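Why Does Your Tummy Growl?

Have you ever been sitting quietly, minding your own business, when your belly let out a great big rumble? Everybody's does it, even your teacher's!

Your stomach is a stretchy bag of muscle – a bit like a sock – and it squeezes food along so your body can use it. When the bag is full, the food muffles the sound. A couple of hours after you've eaten, it squeezes again to sweep out the last crumbs, and now there is mostly air and juice sloshing around in there. Grrrumble!

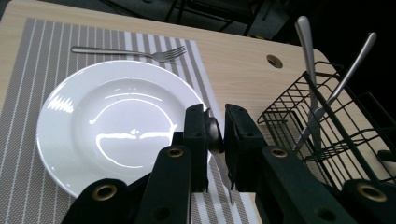

Imani Ridgeway wrote to ask why hers growls right after lunch too, when she can't possibly be hungry. Well, Imani, your intestines squeeze as well, and they are very long and very twisty, so the bubbles inside have plenty of bends to gurgle through on their way. A growl doesn't always mean you need a snack – sometimes it's just your insides doing their chores.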